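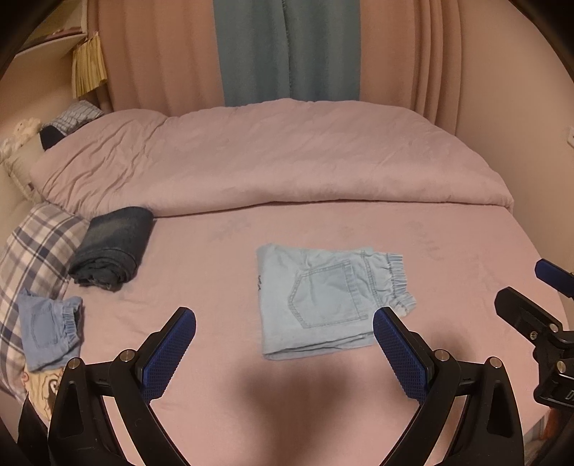
1. 회의 개요

일자: 2026-04-08
장소: Ollov 2층 작업실
안건: 공동 제작 파우치 패턴 수정, 원단 및 부자재 주문, 재봉틀 사용, 여름 장터 준비

2. 지난 회의 결정 사항 확인

1월 회의에서 정한 퀼팅 자 공동 구매는 완료되었다. 자는 작업실 벽 쪽 서랍 두 번째 칸에 보관한다. 이월되었던 재단 매트 교체 건은 매트 뒷면을 한 철 더 쓰기로 하고 종결하였다.

3. Pladness 파우치 패턴 수정

시험 제작을 한 회원들이 옆면과 바닥이 만나는 모서리에서 원단이 밀린다고 보고하였다. 설명서에 표기된 시접은 1cm이나 실제 패턴 조각은 0.7cm 기준으로 그려져 있음이 확인되었다. 시접을 1cm로 통일하고 패턴 조각을 다시 그리기로 하였다.

지퍼 길이에 대해서는 의견이 나뉘었다. 현재 길이를 유지하자는 의견과, 양쪽 끝에 천 조각을 덧대고 지퍼를 5cm 줄이자는 의견이 있었다. 후자는 노루발이 금속 끝단에 걸리는 일을 줄일 수 있다는 설명이 있었다. 거수 결과 지퍼를 줄이는 안이 채택되었다.

안주머니는 선택 사항으로 둔다. 설명서 본문에서는 빼고 마지막 장에 따로 싣는다.

4. 원단 및 부자재 주문

겉감은 Tamayo의 면 캔버스로 한다. 지난번 주문분은 세탁 후 길이 방향으로 줄어든 것이 확인되었으므로, 이번에는 재단 전에 모두 선세탁한다. 안감은 각자 가진 자투리 원단을 먼저 쓰고 모자라는 만큼만 주문한다.

주문 수량은 다음과 같다.
지퍼 50개
접착심 2롤
바이어스 테이프 200m

바이어스 테이프 색은 남색과 회색 반반으로 한다. 겨자색을 넣자는 제안은 재고 소진이 느리다는 이유로 채택되지 않았다. 주문은 다음 주 안에 넣고, 영수증은 장부에 붙인다.

5. 재봉틀 사용

창가 쪽 재봉틀의 밑실 장력이 고르지 않다. 북집을 청소한 뒤에도 같은 증상이 있으면 수리점에 맡긴다. 그때까지 두꺼운 원단은 안쪽 재봉틀에서 작업한다. 사용 후 바늘을 빼서 굵기별로 통에 넣어 달라는 요청이 있었다. 부러진 바늘은 일반 쓰레기에 넣지 않고 뚜껑 있는 유리병에 모은다.

6. Ploton 여름 장터

참가 신청을 하기로 하였다. 판매 품목은 파우치, 손잡이 가방, 바늘꽂이로 정하였다. 앞치마는 크기별로 만들어야 해 이번에는 제외한다. 가격표는 천 라벨 대신 종이로 하고, 세탁 방법을 뒷면에 적는다. 가방 손잡이는 조각을 이어 붙여도 되나 길이는 모두 같게 맞춘다.

7. 기타

작업실 다리미 바닥면에 접착제가 눌어붙어 있다. 접착심 작업 시 반드시 덧천을 쓴다. 빌려 간 패턴 책은 다음 회의 전까지 반납한다.

8. 다음 회의

수정 패턴으로 만든 견본을 각자 하나씩 가져온다. 날짜는 원단이 도착한 뒤 게시판에 공지한다.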